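3.2 Collection of the table task

The student team of the Zesen course recorded the table clearing task in May. One student controlled both arms, and a second student put the scraps and packaging back on the table after each trial. We kept 60 trials for training and 13 for testing.

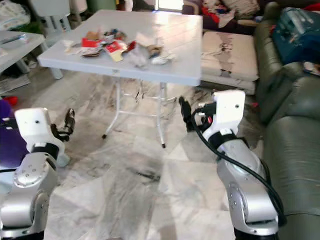
Figure 2. Folding table with scraps and packaging, and the two arms, before the table.

Rafsan Kodikara remarked that the crumpled plastic bag should be scored separately, as the students found it much harder to grasp than the stiff pieces. We followed this advice. In Section 4, a trial counts as complete only if both grippers are open again at the end.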